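Three grippers, one arm, not enough coffee

Apr 5, 2023

Cormac Costello starts with the bad news. The soft gripper, the one everybody at Clombridge wanted to win, dropped 11 boards before lunch. In software, so no harm done. Still. Eleven.

"I had it down as the favorite," he says, scrolling back through the log. "Shows what I know."

The job sounds small. Pick up a bare circuit board, lay it in a tray, go back for the next one. Clombridge repairs control units for elevators and cold stores, and the boards come in every size going, old ones mostly, parts sticking up wherever some engineer in a hurry put them. People do the sorting now. The plan is for an arm to take over the dull half of it by June.

Which arm was settled months ago. Which hand goes on the end of it, not settled at all.

Three candidates. A Salville two-finger, short and stiff, the cheapest. A Beltura soft gripper with rubbery pads that curl round whatever they touch. And a suction head from Horrocks, two cups, very quick, very fussy.

All three went through simulation first, 162 picks apiece, same boards, same starting spots, same slightly mean lighting. Dymphna Nic Giolla built the room and she is strict about it. She wanted clutter. Drawers, a cart, stuff on the floor. A camera that has only ever seen a clean table, she says, falls to pieces the first time somebody leaves a coat on a chair.

"I've had people ask me why theres a backpack in it," she says. "Have you seen our workshop?"

The suction head went out first. Lovely on flat plastic, hopeless on a board crowded with components, where the cups kept landing on the edge of something and losing their seal. Costello gave it a second afternoon with smaller cups. Better on the big boards, worse on everything else. Horrocks sells a foam version that may well fix this, but it wasn't in the loan kit and the clock was running.

Then the Beltura. It's a nice thing to watch. It closes slowly, it forgives you, you can be a good bit off center and it will still gather the board up. The trouble comes at the other end. Letting go. The pads drag a little as they open and the board swings, and a board that swings comes down crooked in a shallow tray. Nic Giolla spent a day on the release speed and got it nearly right. Nearly.

So, the Salville. Two fingers, no give, ugly as a clothespin. It needs the edge of the board and it needs the camera to know where that edge is. Miss by a hair and you're pushing the thing across the table. But when it gets hold it has hold, and it puts down what it picked up at the angle you asked for.

Fiachra Mac Carthaigh, who looks after the controller side, had it coming in straight down at first. Bad idea, the wrist blocked the overhead camera's view at the moment it mattered. Now the arm stops short, low and off to one side, takes one last look, and goes in from there.

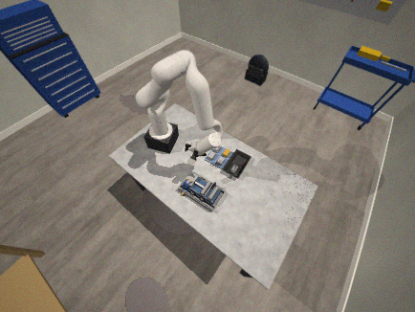 That last look costs 2 seconds a pick. Costello hates it. Mac Carthaigh won't give it up, and the argument had been going for a while when I got there and was still going when I left.

Is any of it to be trusted, though? Friction is a guess in there, and so is how much a thin board bends. Nuala Ó Gríofa runs the repair floor and will have to live with the result, and she was blunt. She wants real boards, greasy ones, with the corners chipped. She has set aside a crate of 67 scrap units and says the Salville can have the job when it has emptied the crate without help.

Fair enough, says Costello. He has the fingers on order already, plus a spare pair with thin rubber facing, his one concession to the soft camp. Nic Giolla is redoing the tray in the model with a lower rim to see if the Beltura's swing still matters. If it doesn't they might have to start over on the comparision, and she seems oddly cheerful about that.

Bench tests begin once the mounting plate arrives. It was due Monday.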